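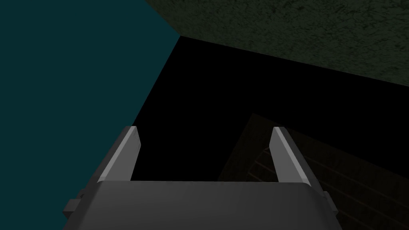 *The gripper in our simulator, jaws open, nothing in them yet.*

## About us

Hello! We're Plivik, a shared workshop with a slightly out-of-hand robot habit. I run the place and I write these pages, so if the spelling goes wobbly you know who to moan at.

We started with one bench in my garage and an arm called Antal. Antal was meant to sort screws. I'd got a tub of them from my granddad's shed and thought, how hard can it be to build something that picks up a screw and drops it in the right pot? Very, is the answer. The first Antal had plastic gears and a shoulder that sagged whenever you asked it to reach out (I got quite good at catching it). We're on the third version now and it still isn't allowed near the small brass ones.

After a winter of my neighbours wandering in to see what the noise was, the garage got silly, so in June we moved into the old upholstery unit on Mirnska Yard. There are 73 of us on the books these days. Some come for the robots, some come for the pillar drill, and a few I'm fairly sure come for the kettle.

### What we're building

The big shared project is called Flarnedis. It's an arm with a two-fingered gripper, and the idea is that it'll live on the end bench and put things away after us – pliers, offcuts, the good tape measure. Anyone can work on it. We've got people doing the wiring, people doing the base, and a small stubborn group who do nothing but argue over finger pads.

We try most of it in simulation first. I was sniffy about that for ages, I wanted metal and sparks! But a new grip idea costs nothing to test on a screen, and the night we left it running it got through 3,000 practice grabs while I was at home eating toast. The first real arm took 6 weeks to mend after I drove it into the bench, so I've come round.

The simulated room won't win any prizes. It's plain grey fingers and flat colours and big patches of dark, and I've grown very fond of it. If you fancy having a go, the simulator is on the computer by the back window and the notes are taped to the side. You don't need to know any code to start. I didn't, and my first go was mostly me steering the gripper into a wall and saying sorry to it.

### How it works here

Membership is monthly and gets you a shelf, a key fob and a go on everything you've been shown how to use. Bring your own safety glasses if you like them to fit. The saws go off at nine in the evening, though you can stay and solder as long as you like.

We put aside £300 a month for Flarnedis parts. If you want to spend any of it, write it on the whiteboard with a price next to it and we'll talk it over at the next build night. Motors usually get a yes. The smoke machine got a no, twice.

### Come and have a look

Build nights start at 7pm and visitors are always welcome, kids too if they've a grown-up with them. Come through the blue gate, go past the bike racks and knock loudly, as the extractor fan drowns out everything else. We're after somebody who understands belts and pulleys at the moment, so if that's you, please do come and say hello!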